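4. Gathering examples in the simulator

Read this section before you queue a batch in Plara. The Clutura trainer learns from whatever you save, including your bad habits, and a bigger pile of examples won't fix that. We have seen 2,000 sloppy runs teach an arm less than 100 clean ones.

4.1 Load the outdoor table layout. Leave the screwdriver in place even though the arm doesn't have to touch it. Runs on a bare table look great on the score sheet and fall apart later.

4.2 Check both views, the gripper view and the wide view, before you press Record.

Gripper view first, then wide view, same session:

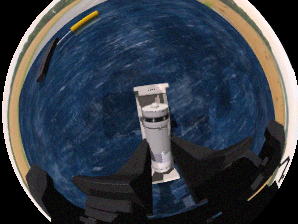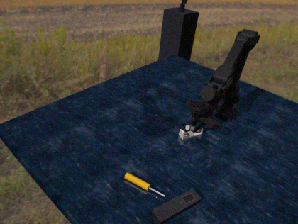
4.3 Bring the fingers to the part slowly and pause before closing. The trainer needs the pause – without it, it tends to learn one long swipe.

4.4 Close, lift, hold, and press Stop. Don't keep recording while you think about what to do next.

4.5 Mark the run Keep or Drop right away. If you have to argue with yourself, mark it Drop.

4.6 After every 40 runs, change the table layout and the camera angle. The Randomize button claims to do this for you. It moves objects a little and leaves the light alone, so do the light by hand under Scene > Sky.

CAUTION: The simulator calls a grasp "successful" when both fingers report contact. That is a low bar. Replay the run and look for the part sinking into the fingers or sliding on its own. Drop those runs, whatever the green check says.

NOTE: The Tremach preset ships with 1,084 sample runs. Treat them as a test that your import works. We would not train on them, as the starting pose barely changes from one to the next.

NOTE: If you use the Yüksel import script, check that both views still line up in time. It can shift one of them without giving a warning.

4.7 Export the Keep folder only. Expect it to be smaller than you hoped – go back to 4.1 and record more before you touch the training settings in Section 5.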